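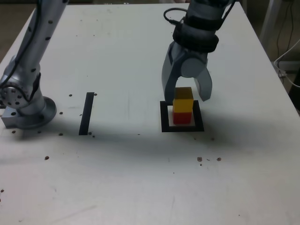 Rania Salem ran the back end of a housewares warehouse for long enough to distrust any sentence with the word "soon" in it. She now spends her weeks visiting labs and trade floors on behalf of store owners who want to know whether to put money aside for a machine. Mostly she tells them to fix the roof first.

I met her at eight in the morning at the Tredgate test shop, where she had agreed to walk me through what a robot arm can and can't do for a shop like the one she used to manage. She had brought her own coffee.

"People send me videos," she said. "Shirts getting folded, dishes going into a rack. And I write back with the same thing every time. How long did it take, how many tries, and who put the shirt there?"

That last one matters more to her than the other two. In her old job at Flardale, she said, the slow part of restocking a shelf was everything that came before the shelf: cutting the tape, finding that half a carton was the wrong color, moving a stroller out of the aisle. A machine that places a jar neatly on a shelf has done the part her newest hire could do on the first morning.

"I had a kid who could face a whole aisle while talking about his car," she said. "Forty dollars' worth of training, tops. Show me the arm that does that."

The store owners she advises tend to come to her after a sales call. One of them, a man with two kitchen supply shops, had been offered a unit called the Keskin on a lease. He was told it would handle light stocking overnight. Salem asked to see it work with his own goods and drove over on a Tuesday with a box of them in her trunk.

"It did well with the boxes," she said. "It did badly with the whisks. He sells a lot of whisks."

He didn't sign. She is careful to say she doesn't think the sales people lied to him. They had seen it work, with their things, in their room, and they believed it.

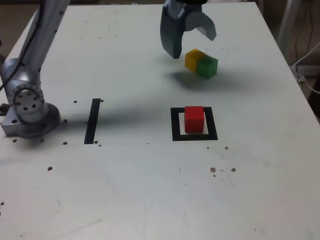

So can a robot clear a kitchen table yet?

Under good conditions it can clear part of one, slowly, with someone close by to step in. Salem puts it at the level of a helper you would not leave alone with the glasses.

Erdal Sarıgül, an engineer at Lusisier who had joined us by then, thought that was a little harsh but didn't fight it very hard. He has worked on gripping for most of his career and has the patience of a man who has picked up the same thing over and over. I asked him for a figure, and he gave me one without looking it up. In the last long test he ran, his team logged 1806 attempts at moving household items from one place to another, and 477 of them needed a person to do something.

"That sounds bad," he said. "For us it was a good month."

"It sounds bad because it is bad," Salem said. "If a stock clerk called me over one time in four, I'd be doing the job myself."

He laughed, and then he made the point that I think is the best one on his side. The attempts that failed were mostly the odd ones - soft bags, lids that had slid under something, forks lying across other forks. With plain shapes on a plain surface the trouble drops off sharply. What he wants is for buyers to look at which chores are closer to plain than they seem. Putting away canned food is one. Sorting returned batteries might be another.

I pushed back on that, and I still would. Canned food is plain until somebody buys the kind with a ring pull and a paper sleeve, or puts a can back sideways with a dent in it. A pantry belongs to a family, and families don't put things down the same way twice.
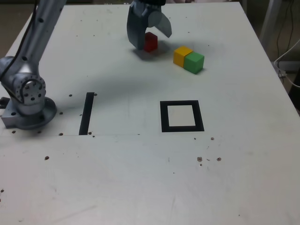

Chores at home come down to deciding what goes where, and that is the part I would want to see before spending any money. Salem's test for it is simple. She asks what the machine has to work out for itself, and how much has been settled for it ahead of time. A few cubes on a white table, with a square marked out in black, leave out nearly everything that makes a kitchen hard, though she grants that the yellow and green ones sitting right up against each other are at least a small taste of it. Her old stockroom had no square on the floor. It had a manager shouting "over there, no, by the other ones," and everybody knew what she meant.

Sarıgül doesn't disagree that the gap is wide. Where he and Salem part ways is on whether the small tasks lead to the big ones. He says you can't learn to deal with a sink full of pans if you can't place a block where you meant to place it. She says she has been hearing about blocks since she had a flip phone.

"Blocks don't have handles," she said. "They don't drip. I've never had a customer bring one back with gravy on it."

"They're supposed to be boring," he said. "If it goes wrong with a block, I can find out why."

I asked them both what they would buy today, with their own money. Sarıgül said a good dishwasher. Salem said a pallet jack with decent wheels, and she named the one she wanted.

She has told the man with the kitchen shops to ask again in December and to bring the whisks. If the sales people will let her load the test cart herself, in whatever order she likes, and then go sit in the car for an hour, she'll write him a fair report. So far they have offered her 20 minutes, with one of their own people in the room.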